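Home | Recipes | Bread | My Kitchen | About | Contact

Filed under: Baking by weight

How I learned to weigh my flour

2023-08-22, posted by the owner of this blog

When I moved to Wistville in 2017, I had with me one suitcase and the notebook of my grandmother. All her recipes are in glasses. One glass of sugar, three glasses of flour, half a glass of sour milk. The glass was a particular one which stood on her shelf, and it stayed there. In Wistville I bought a set of measuring cups and hoped that it would be nearly the same.

It was not the same. My rye bread came out like a brick in the first winter, and the honey cake ran over the side of the tin and burned on the floor of the oven. I thought the flour was guilty. I changed from the supermarket flour to the Soseck one, which is more expensive, and the bread was a brick again, but with better flavour.

Then in February I took a short baking class at Mesevetti, the small school above the hardware store. The teacher asked each of us to fill one cup of flour and put it on the scale. There were 14 people at the table and I think no two of us had the same number. Mine was the heaviest, as I was pressing the flour down with the spoon. I had always done so. At home it was considered tidy.

After this I started to weigh everything, and I am still doing it. I put the bowl on the scale first, then I press the button which brings the number back to zero, and then the flour goes in. Again zero, then the water. Again zero, then the salt. There is less washing afterward, and I like this part maybe the most.
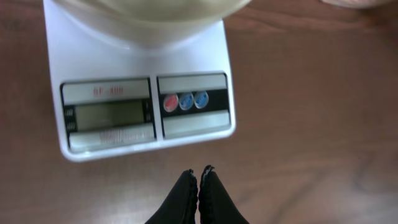 Does it matter if the bowl is bigger than the top of the scale?

A wide bowl is fine as long as it touches only the platform and sits near the middle, but you should check that you can still read the screen.

I made some mistakes in the beginning also with the scale. I kept it on a folded tea towel so it would not scratch the table, and the numbers were jumping. Now it stands directly on the wood. Another time I answered the phone in the middle of a recipe, the scale switched itself off, and I did not remember how much flour was already in. Now I write each number on the paper before I leave the kitchen.

For very small amounts I do not trust it so much. If the recipe wants 2 grams of yeast, I use a measuring spoon. For a big batch I add up everything on paper before I begin, the bowl too. My holiday dough comes to about 2000 grams, so I mix it in two parts, mostly for my arms.

I have now rewritten almost half of the notebook in grams. The poppy seed roll from the Vasiliauskas bakery calendar is also done. The honey cake is still waiting, it needs one more try with less soda, and I will put the recipe on this page when the middle stops sinking.

Tags: scale, flour, rye bread, grams

Older post | Newer post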